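Small bedroom, bed takes up half of it, duvet always in a heap

Orulard
14/08/2022

Need help with layout. Bed has to stay by the window, wardrobe is on the right wall, nightstand ends up in the middle. Duvet never stays flat and theres a fleece blanket on top of the mattress as well. Where does it all go in the daytime?

Trendinik

Fold the duvet in thirds at the foot end, fleece over it. Two minutes. I'd move the nightstand too — mine is 50 cm wide and I was forever walking into it. 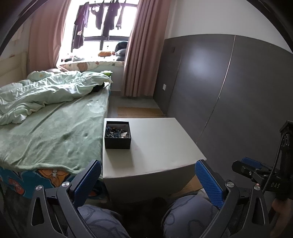

Pillow goes on last. Curtains right back while you do it, lets the room air a bit.

Netton

just leave it open til lunch, better for the matress anyway

Maluleke

Agree with Trendinik about folding. Got a flat box for under the bed in January, 20 quid, spare blanket lives in there now — measure the gap first though, I didnt and had to send one back.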